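Papering over woodchip in a rented flat -- lining paper or not?

lcordeiro
Posted in Decorating, September

We've taken a first-floor flat in Rarstead and the landlord is happy for us to paper the box room. Walls are old plaster with woodchip on top. I want a big leaf pattern in there. Do I have to strip the lot, or can I line over it? Budget is 200 all in.
Lourenço

Vultbridge
Strip it. Woodchip shows through anything, and if the old paste has gone the weight of new paper will bring it down. Hire a steamer for the weekend and get on with it.

paiva_decor
Disagree. If it's sound you can skim over it. I've done 5 rooms that way and none has come down. Stripping woodchip off old plaster takes half the plaster with it.

Vultbridge
A skim costs more than his whole budget unless he does it himself.

lcordeiro
I can't plaster. My other worry is whether a large print is too much in a small room. My brother Armindo says go plain.

gallenitz
I wouldn't go plain. Large leaves can work in a small space if you keep the background light. This one is palm and banana leaves on off-white, on three sides of a small area.
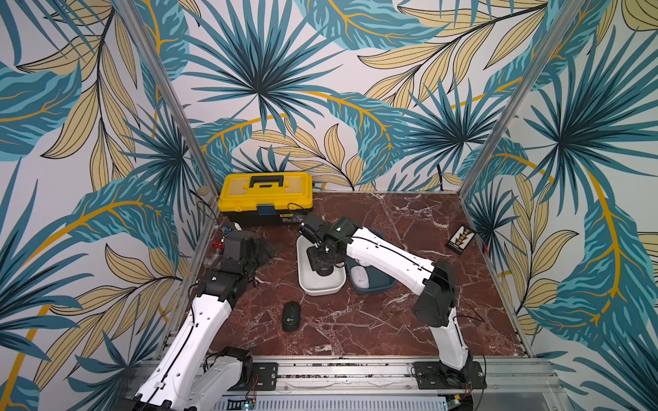
Teal and khaki leaf print, with a dark red-brown marble pattern surface

lcordeiro
Thanks, that's close to what I had in mind. Not sure about the yellow stems.

paiva_decor
Too busy for me. I'd do one wall and paint the others to match the background. Saves on rolls as well.

gallenitz
One wall looks like you ran out of paper. Do all of it or none.

Vultbridge
Whichever you pick, check the pattern repeat before you order. Big prints waste a lot on each drop, and all the rolls need the same batch number. I had to bin one hallway over that.

armindo_p
Armindo Patrício here, the (half) brother. I still say plain. He'll be sick of leaves in a year and I'll be the one helping him strip it.

lcordeiro
You offered.
Steamer is booked. Going to try a patch behind the door first -- if the plaster comes away I'll stop and ask the landlord about a skim. Does anyone know if you need to size the wall before lining paper?

paiva_decor
Yes, on bare plaster. Thinned paste will do, leave it overnight.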